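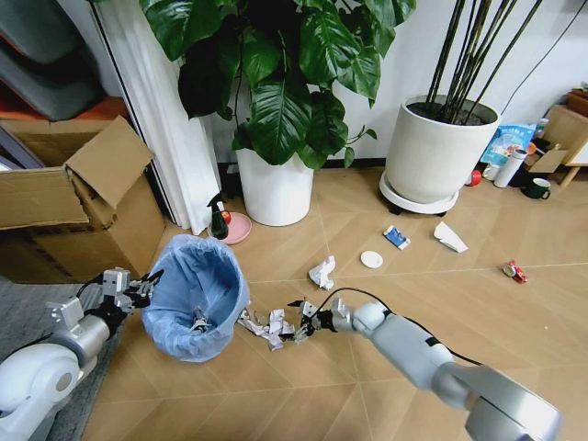
Club > Meetings > Climuden Chess Club

Minutes of the general meeting, 10/03/2022

4 min read

Chair: Bronisława Ziółkowski

1. Opening
The chair opened the meeting and thanked everyone for coming out in such good numbers. The minutes of the previous meeting were read and approved with one correction: the drawn game on board two against Lim was a rook ending, and it was a beauty, so we want it on record properly.

2. Team results
What a start to the season! The first team beat Ekgate 4-2 away, with wins on the bottom three boards and two draws higher up, then held Lim 3-3 at home after being a full point down at the first time control. The second team lost narrowly to Camex but played fighting chess all evening, and two of the juniors took their games past move 60. The chair asked that all score sheets be handed in the same night, as the top board game from Ekgate still can't be found and several members would love to play through it.

3. Ratings
The new list is out. Our top junior is now at 1568, a terrific jump for a first full year of league play. Our newest rated player comes in at 973 and got a round of applause. Members who think a game is missing should check with the ratings officer before asking for a correction.

4. Rapid tournament
Agreed to hold the club rapid in November, with the date to be set once Camex confirms its home fixtures. There was a lively discussion (great fun, if a little long) about time controls. One group wanted 15 minutes with no increment, the other 10 minutes plus a five-second increment. The second option carried on a show of hands. Byes will be allowed in any round but the last. Ekgate and Lim will be invited, and the chair will write to both.

5. Opening study group
The Caro-Kann sessions have been so popular that they will carry on through the winter. Next up is the Advance Variation. Please bring one of your own games, lost ones very welcome!

6. Equipment
Two of the digital clocks are losing their settings when switched off. Fresh batteries to be tried first. The old demonstration board has all its pieces again, including the black bishop.

7. Any other business
A member asked if adjourned analysis could move to the side room during league matches, as voices carry. Agreed. Car sharing for the Lim return match to be arranged by the team captain.

Action: chair to write to Ekgate and Lim; captain to chase the missing score sheet; ratings officer to post the new list.

Last updated: after approval by the chair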